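# 採取記録 5月2日

寝具区画、担当スヴェーヴァ・カプート。課題は「シーツの上の小物を把持し、枕元へ移す」。目標30件。
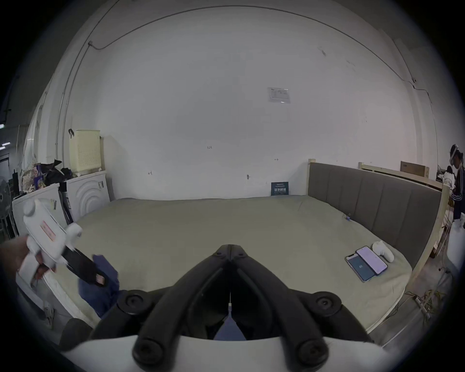
## 経過

最初の5件は破棄した。開始姿勢が手順書と合わず、指の開き始めが記録より早い。マルケッティの判定器は時刻のずれに厳しく、理由欄には「不整合」とだけ返る。

カプートは手首の角度を戻し、再開した。接近、減速、閉、保持、離。一件およそ7秒。操作者が迷えば、迷いも軌跡に残る。手順書では、迷いを含む件は除外と定めている。

14時過ぎ、学習側のスカラルから照会が来た。四月分の軌跡に、離す直前の停止が繰り返し現れるという。持続は短く、把持力に変化はない。モデルはすでにこれを再現していた。置く前に、一度止まる。

カプートは四月分を再生した。操作者はすべて自分だった。止まった覚えはない。

家では、眠った娘を寝台に下ろす前に、いつも一度止まる。起きないかを確かめるためである。

## 処置

照会への回答欄は二択で、「誤操作」か「仕様」を選ぶ。前者なら四月分は再採取となる。

カプートは「仕様」を選び、備考に「下ろす前の確認動作」と書いた。送信後、グリッパーを持ち直し、次の件の記録を開始した。

閉。保持。停止。離。

判定は合格だった。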